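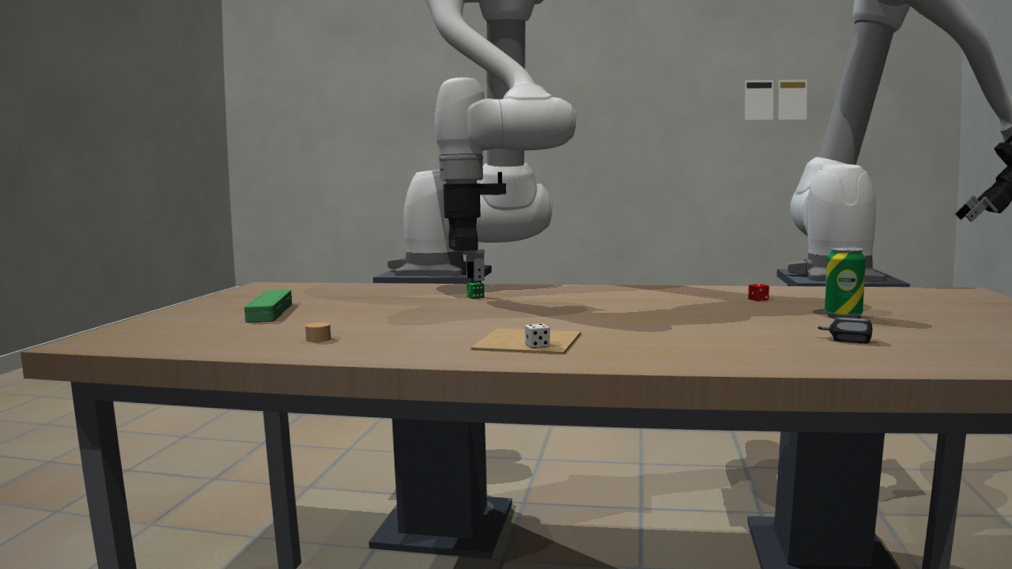
How Does a Robot Learn to Pick Up a Die?

Think about the last time you played a board game. You grabbed the die, gave it a shake, and let it go. You probably didn't think about your fingers at all! Your brain and your hand have been practicing together ever since you were a baby, so picking up something small feels like nothing.

For a robot, it's a big deal. A robot has to work out where the die is, how wide to open its fingers, how far down to reach, and when to squeeze. If it gets just one of those wrong, the die skitters off or the fingers bump the table.

Châu Chu and Violeta Salinas are scientists who study this problem. Their project is called Flitby, and the neat part is that its two robot arms and the table they work at are made by a computer. The arms, the dice, the soda can, even the shadows are all inside a simulation!

What is a simulation?

A simulation is a pretend world that follows rules. If you've played a video game where a ball rolls downhill, you've seen a simple one. In Flitby, the computer works out how heavy each thing is, how slippery it is, and what happens when a robot finger pushes on it. Drop a die in the pretend world and it falls and bounces and settles, a lot like a die in your kitchen would.

Why practice in a pretend world?

Robots learn by trying, and they need a LOT of tries. At first the arm is clumsy. It pinches the air, or it knocks things flying. With a real robot, somebody would have to walk over and put everything back each time (and maybe crawl under a cabinet to find the die!). In a simulation, the computer puts it all back in a blink.

The computer can also change things between tries. It can slide the red die to a new spot, turn the green box a little, or make the room brighter or dimmer. Scientists have a name for this: randomization. It means mixing things up on purpose. A robot that only ever saw the green die in one spot might learn to reach for that spot and never learn to look for the die at all. That would be like learning to catch a ball only when your dad throws it from the porch.

Big die, little die

The dice on the Flitby table aren't all the same size. The white one, sitting on a thin square board, is the biggest, and the red and green ones are smaller. That gives the robot a good puzzle. It has to open its gripper (that's the robot word for its hand) wide enough for the big one and still be careful with a little one. The board makes it trickier, too! The white die sits a bit higher up, so a robot that reaches all the way down to tabletop height would bonk its fingers on the wood.

So what did they find out?

Châu and Violeta wanted to know if mixing things up really helps, so they ran a test. They trained one robot program with every object in the same place each time. They trained a second program with the objects moved around. Then they gave both programs 28 brand-new table setups that neither one had practiced on.

The mixed-up program did much better! The other one kept reaching for places where the dice used to be. It had memorized the table, a bit like memorizing the answers to one spelling test and then getting a different list of words.

The mixed-up program still had trouble, though. When a die was close to something tall, such as the soda can, the gripper sometimes bumped the can on its way down. Violeta's next job is to help it plan a better path. After that comes the test everyone on the project is excited about, which is trying the program on real arms with real dice.

Try it yourself

You'll need a die, a small board or a thin book, and a pair of kitchen tongs.

Put the die on the table and pick it up with the tongs. Do it a few times until it feels easy.

Now put the die on the book and try again. Did you have to change how far you reached?

Next, close your eyes while a friend moves the die somewhere new. Open them and go for it!

Last, try it with one eye shut. It's harder to tell how far away the die is, and robots have to figure out distance, too.

Words to know

Gripper: the part of a robot arm that grabs things.

Simulation: a pretend world inside a computer that follows rules.

Randomization: changing things by chance so a robot gets lots of different practice.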